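Light and Surface Color in Shared Study Rooms
Student Project Report
Submitted by Emília Bednárik
Cadgate Campus, Department of Interior Studies
3/2/25

1. Purpose

The purpose of this project was to find out whether the color of furniture and walls affects how comfortable students feel when reading in shared study rooms. The work was carried out at the Cadgate campus during February and was limited to rooms open to all students. Private offices and the main library hall were excluded.

2. Background

Most study rooms at Cadgate were furnished before the present lighting was installed. Dark desk tops were common at that time. When the ceiling lights were replaced, the older desks stayed in place, and complaints about tired eyes were recorded in the Iltness building the following term. The Başaran building received pale desks two years later. No comparison between the two buildings had been made before this report.

A pale surface returns more light to the reader than a dark one. It also lowers the contrast between a sheet of paper and the desk beneath it. Glare can become a problem if the finish is glossy or if a lamp is placed directly in front of the reader.

3. Method

A questionnaire was given to 128 students, of whom 60 used mainly the Iltness rooms. The remaining students used mainly the Başaran rooms. Each student was asked about reading comfort, glare, and the length of a usual visit. Interviews were then held with 18 students who had used both buildings. The questionnaire was drafted in English and tested on one seminar group, after which two questions were reworded.

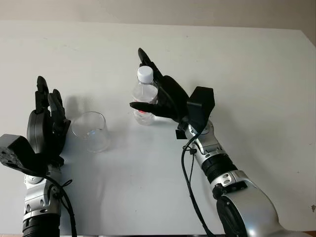

Figure 1. White tabletop against a pale beige wall.

4. Results

Students in the Başaran rooms reported longer visits and fewer cases of tired eyes. Glare was mentioned more often there, mostly by students seated beside the south windows. In the Iltness rooms the main complaint was that the desks made the whole room seem dim in the late afternoon, even with every light switched on.

The interviews gave a more mixed picture. Several students preferred the dark desks for work on a laptop and the pale desks for printed pages. Two objected to pale desks on the grounds that marks show easily and the rooms look untidy by the end of the week.

5. Cost

The supplier Arkedel quoted $3,555 to replace the desk tops in one Iltness room. The price includes delivery and removal of the old tops. It does not include blinds.

6. Recommendations

One Iltness room should be fitted with pale matte tops and the questionnaire repeated after a full term. Blinds should be added to the south windows in Başaran before any further desks are ordered. A copy of the questionnaire is held at the department office.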